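Jistach carnival song cycle added to regional register of living heritage

Ullora, 2022-07-01 — The Ullora Centre for Oral Traditions announces that the Jistach carnival song cycle has been entered on the regional register of living heritage. The entry covers the sung repertoire, the drum patterns that accompany it and the customary order of performance. It does not cover the costumes, which are the subject of a separate application.

The cycle consists of 32 songs in the dialect of the lower Jistach valley. The earliest known reference is an entry of 1395 in the parish accounts of Polwood, recording a payment in grain to "those who sing at the turning of the year". The melodies were passed on by ear until the nineteenth century, when a partial set was written down in letter notation. Ten of the songs in present use do not appear in that set and are assumed to be later additions.

Performance is divided among four groups of singers, each attached to a quarter of the town. The groups sing in alternation while walking from the lower bridge to the market square. A verse is begun by one group and completed by the next, so that the text is never sung in full by any single group. The final song is performed by all the groups together, standing, without drums.
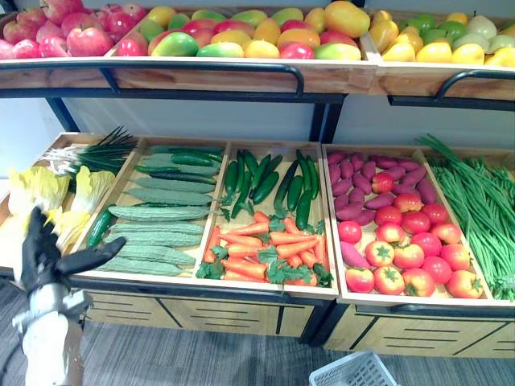
Apples, mangoes and peppers on a two-tier display stand.

Documentation for the register was prepared over two seasons. It includes sound recordings of complete performances, a transcription of the words with a glossary, and interviews with singers from each quarter. Where the quarters differ in wording or pitch, all versions have been kept. The register requires that no version be marked as the correct one.

The main difficulty identified in the application is the loss of the low drone part, known locally as the baysal. It was formerly held by older singers and is now heard in two quarters only. A teaching plan attached to the entry provides for weekly practice sessions through the winter, open to residents of any quarter and to pupils of the Polwood music school.

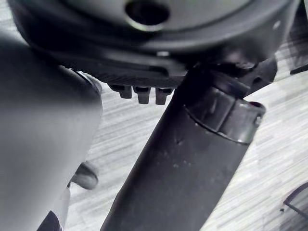 One singer from the upper quarter said the drone had always been learned by standing next to somebody who knew it, and that recordings would help with the words but hardly at all with the breathing.

The Baysal Archive, named after the part, will hold the recordings and a set of some 100 photographs of past processions. Copies may be consulted in the reading room on request. Material that singers have asked to keep within their own quarter — chiefly the mocking verses — is catalogued but not open to the public.
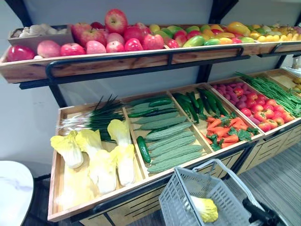
Apples on the upper tier of a produce display with wooden trays.

Entry on the register is reviewed at fixed intervals and carries no obligation to perform. A printed edition of the words and melodies is planned for October. Requests for review copies and for access to the sound recordings should be sent in writing to the press office of the Ullora Centre for Oral Traditions.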